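4.2. Reorganización de las tareas en el servicio de plantas de interior

Antes de la incorporación del brazo, el personal de Bondcombe atendía las macetas de oficinas y vestíbulos siguiendo una hoja de ruta en papel. El acuerdo suscrito con Oko trasladó al sistema automatizado la inspección del follaje bajo y dejó en manos de los operarios el riego, el trasplante y el trato con el cliente. Las maniobras se ensayan primero en el simulador Watik, donde los propios jardineros señalan qué hojas no deben rozarse (Figura 3).
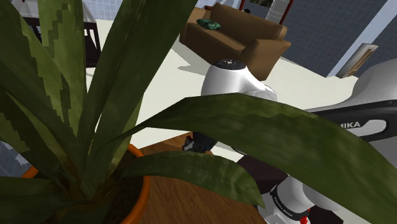 Figura 3. Entorno simulado: brazo robótico junto a una sansevieria en maceta de terracota, con la pinza parcialmente oculta por las hojas.

De las 3.478 maniobras registradas en el simulador, 2.357 se completaron sin intervención humana. Las restantes exigieron que un operario corrigiera la trayectoria, tarea que no figuraba en ninguna descripción de puesto anterior a abril y que el convenio todavía no contempla. Los trabajadores entrevistados valoraron la reducción de las posturas forzadas – la queja más frecuente en la encuesta inicial –, pero expresaron reservas acerca del tiempo que pasan ante la pantalla. En el centro de Atallah, dicha supervisión se reparte en turnos de 80 minutos.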